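Ticket: gripper faults out on drive release, desktop teardown cell
Site: Milonwood
Opened by: Ruoxi Kong
Opened: April 10, 2021
Severity: 2 (cell usable, one operation disabled)
Component: wrist and gripper, Prorngate controller
Status: Closed, with one follow-up open

Summary

Gripper stops with an overcurrent fault while closing on the drive release tab inside a desktop case. Arm holds position, fingers stay where they were when the fault came in. Operator has to clear the fault at the pendant and back the arm out by hand guiding. First seen on the Jenholm batch of used towers. Not seen on the open bench with the same program.

Expected

Fingers close on the tab, current rises to the grip threshold, controller reports "grip ok", arm continues to the pull move.

Observed

Fingers close part of the way. Current climbs past the limit before the grip threshold is reported. Controller logs GRIP_OC and drops to hold. In 50 trial cycles inside a case the fault came up 18 times. In 50 cycles in free air with a loose tab held in a clamp it did not come up at all.

Log from one failed cycle, time in ms from the close command:

0 close cmd accepted
6 motor current nominal
150 current over limit, position not reached
150 GRIP_OC raised
150 state = HOLD

Entry 1, Kong

Started with the easy items. Power supply voltage at the wrist connector is good under load. Swapped the wrist cable for the spare, no change. Reloaded the gripper parameters from the backup, no change. Firmware on the controller matches the other cell, which runs the same program on flat parts without trouble.

Fault does not depend on arm speed. Tried the approach at half speed and at quarter speed and got the same kind of failures.

Entry 2, Kong

Took the finger linkage off and turned each pivot by hand. One pivot on the right side was stiff through the last part of its travel. The screw had been torqued down without the thin washer that the assembly sheet calls for. The linkage still moves, but it needs more current to do it. Fitted the washer, retorqued, put threadlocker on it, and ran the free air cycle. Peak current is down compared with the saved trace from this morning.

Ran the in-case cycle again. Failures are fewer but not gone. So the stiff pivot used up margin and something else is using up the rest.

Entry 3, Kong

Watched the approach from the wrist camera and stepped through it one waypoint at a time with the case side open. Clearance is poor on the way to the release tab. The tab is on the drive-bay bracket and there are cable runs between it and the motherboard, including a power connector with its wires just left of the tab. The taught path was made on a case with the cables removed. 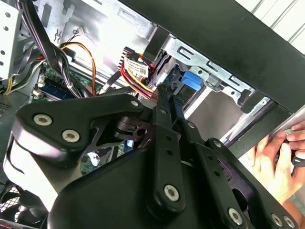
With the path played slowly, the lower link comes up against the cable bundle before the fingers are on the tab. The bundle gives a little and then pushes back. At normal speed that shows up as a current rise during closing, early enough that the controller treats it as a jam. This matches the trace, where the rise begins before the fingers could have touched anything rigid.

It also explains why failures vary between units. Cable routing is different in every used machine and some leave more slack than others.

Entry 4, Kong

Looked at raising the current limit. Not doing that. The limit is what stops the gripper from tearing a connector off the board, and people reach into this cell to steady panels during setup. Limit stays at the value in the risk assessment. Please do not change it locally to get a batch through.

Changes made instead:

Approach now comes in from the bracket side and the fingers are opened only after the wrist has passed the cables.
Wrist is rotated so that the long link sits parallel to the bracket flange.
Added a pause and a current check before the close command. If current is above idle at that point, the arm retracts and asks for the operator.

Hand guiding while a fault is active was also too easy to enter. The pendant let me switch modes without acknowledging GRIP_OC first. Feng has the controller side of this and has been sent the log. Tracked separately, see follow-up.

Entry 5, Kong

Ran 150 in-case cycles with the new path and the repaired pivot, swapping between 6 towers from the Jenholm batch. No GRIP_OC. The pre-close check triggered on one tower with a power cable routed across the bay. Arm retracted as intended. Moved the cable and the cycle completed.

Inspected the towers used for the earlier trials. No cuts in insulation. One connector latch was bent, and that unit has been marked as not for resale.

Resolution

Two causes: pivot assembled without its washer, and an approach path taught without cables in place. Both corrected. Drive release operation enabled again. Assembly sheet has a new check line for the washer. Any new path for this cell is to be taught on a fully cabled machine.

Follow-up

Mode switch possible with an unacknowledged gripper fault. Owner: Feng. Until the controller update is in, press the stop button before hand guiding the arm out of a case. Recheck pivot torque on both cells in September.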